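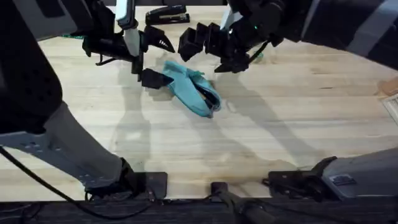

Surely a free tote bag doesn't change what a person thinks of a tote bag, a student wrote in the margin of an earlier draft of this chapter, and plenty of people who review home goods for a living would agree.

Chapter 2
The Free Sample and the Five-Star Review

We are going to spend this chapter doubting that remark. It may be right some of the time. The trouble is that the people who make it are seldom in a position to check.

Start with an ordinary case. Vondine sells kitchen linens and small bags. Before a spring launch it mails samples to 40 bloggers with a friendly note asking for "your honest thoughts." The note doesn't ask for praise and it doesn't need to. Bloggers who dislike the product can say so, or they can say nothing and write about something else that week. Most of the unhappy ones will pick the second course, which costs them no effort and no goodwill. What the shopper finds in April is a row of warm reviews, every one of them possibly sincere.

Notice that we haven't accused anyone of lying. A sincere review can still be part of a crooked pile. When you read one, you learn what the writer chose to say. You learn very little about the samples that went into a drawer.

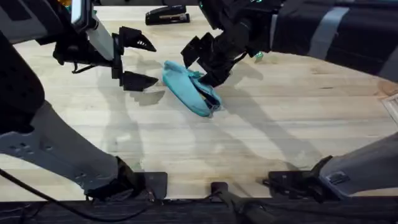 But the post said right at the top that the product was free, one reader objected in the comments under a Paju cushion cover review, so what more do you want? It's a fair question. A disclosure tells you that a gift changed hands. It doesn't tell you how many other people got the same gift, whether the company picked the writer after seeing kind words about its last product, or whether the writer hopes to be picked again. It also doesn't tell you how long the item was used. A cushion cover looks much the same on day one whether the seams will last or split. Be wary of any textile review posted before the thing has been through a wash.

Star averages deserve the same cold eye. Suppose Kovow lists a zippered travel case with 1,085 ratings and a high score. That sounds like a crowd. Then you sort by length and find that only 51 of them contain a full sentence about the case itself. The others praise the fast shipping, the gift wrap, or the color. Those things matter to somebody, but they can't tell you how the zipper holds up. 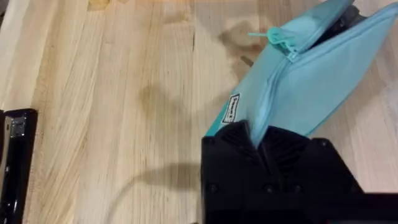 Fine, then I'll trust only the bad reviews, came the reply from the back row when we first taught this material. We'd go slowly there too. Angry buyers select themselves just as happy ones do, and a one-star rating over a late parcel is no better evidence than a five-star rating over a pretty ribbon.

Before reading on, find a product page for any household item you own and have used for more than a month. Write down your own view first, in two or three plain sentences. Then read the newest reviews and mark each one with a letter: G if the writer got the item free, S if the writer doesn't say, and U if there is any sign of real use. Keep the sheet. We will need it for the Relero case in the next section, where the company's own survey and its public reviews point in opposite directions.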